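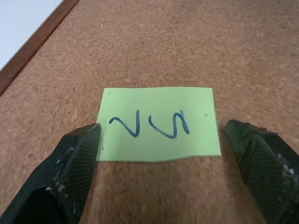

Omside — corpus de messages courts affichés

Version courante : 5
Langue : français
Format : TSV, UTF-8, fins de ligne LF
Maintenance : Grethe Hjaltested

Omside rassemble 1 654 transcriptions de messages manuscrits relevés sur des panneaux d'affichage d'immeubles, d'ateliers et de salles communes. Le corpus est destiné à l'étude des abréviations, de la ponctuation et des formules d'adresse dans l'écrit bref. Chaque message a été recopié au clavier à partir de l'original, puis relu par une seconde personne.

Contenu de l'archive

messages.tsv — une ligne par message
lieux.tsv — table des 11 lieux de relevé, sous pseudonyme
abreviations.tsv — formes abrégées et développements proposés
CHANGELOG — modifications par version
LICENCE — conditions de réutilisation

Champs de messages.tsv

id : entier, stable d'une version à l'autre
lieu : clé vers lieux.tsv
support : feuillet, carton, feuille libre, autre
instrument : stylo, feutre, crayon, inconnu
texte_brut : transcription diplomatique, retours à la ligne codés par une barre verticale
texte_norm : orthographe et ponctuation normalisées
fonction : demande, annonce, rappel, remerciement, indéterminé
lisibilite : échelle de 0 à 3

Le champ texte_norm est produit par Simo, l'outil de normalisation du projet, puis corrigé à la main. Les développements d'abréviations ne sont appliqués que lorsque les deux relecteurs s'accordent ; dans les autres cas la forme d'origine est conservée et la ligne porte la valeur « litige » dans le champ facultatif note.

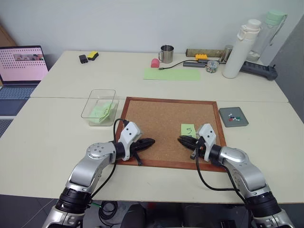
Les majuscules isolées posent un problème particulier. Une initiale en fin de message peut être une signature, un numéro de bâtiment mal formé ou le début d'un mot abandonné. La règle retenue est de la transcrire telle quelle et de ne jamais l'interpréter dans texte_norm. Les chiffres suivent la même règle, sauf les heures : 18h, 18 h et 18:00 deviennent « 18 h ».

Conventions de transcription

Un caractère illisible est noté par un point d'interrogation entre crochets. Un passage illisible plus long est noté [...] sans estimation de longueur. Les ratures sont conservées entre accolades lorsqu'elles restent déchiffrables. Les dessins, flèches et soulignements sont signalés par les codes DES, FLE et SOU ; leur forme n'est pas décrite.

Les messages orientés de travers ou à l'envers sont transcrits dans le sens de lecture le plus probable. Les paires N/Z et U/C restent la première source de désaccord entre relecteurs pour les messages de moins de trois caractères. Ces messages ont une lisibilité plafonnée à 1.

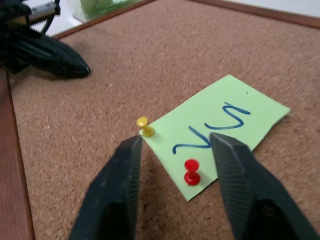

Anonymisation

Les noms de famille, numéros de téléphone et adresses sont remplacés par des étiquettes (NOM, TEL, ADR). Les prénoms seuls sont remplacés par un prénom de même longueur, tiré d'une liste fermée de 20 formes. Le remplacement est constant à l'intérieur d'un lieu et varie d'un lieu à l'autre. La table de correspondance n'est pas distribuée.

Limites connues

Les rappels sont surreprésentés, les relevés ayant commencé en septembre, période des consignes de rentrée. Le lieu codé Zupan fournit à lui seul le plus grand nombre de feuillets au feutre ; toute analyse par instrument doit en tenir compte. La fonction « remerciement » est trop peu fournie pour un découpage apprentissage/test.
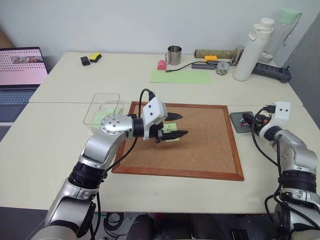 Feuillet vert clair et panneau de liège.

Chargement

Le séparateur est la tabulation. Les guillemets n'ont pas de valeur particulière et le mécanisme d'échappement du lecteur doit être désactivé, faute de quoi certaines lignes sont fusionnées. Les champs vides sont autorisés dans note uniquement.

Changements depuis la version 4

— ajout du lieu Jisolley
— fusion des valeurs « feutre » et « marqueur »
— correction du codage des espaces insécables dans texte_norm
— retrait des doublons exacts relevés dans un même lieu

Signalement d'erreurs

Indiquer l'id, le champ concerné et la valeur proposée. Les demandes portant sur texte_brut sont vérifiées sur l'original lorsqu'il a été conservé ; à défaut, elles sont consignées dans note sans modification du texte.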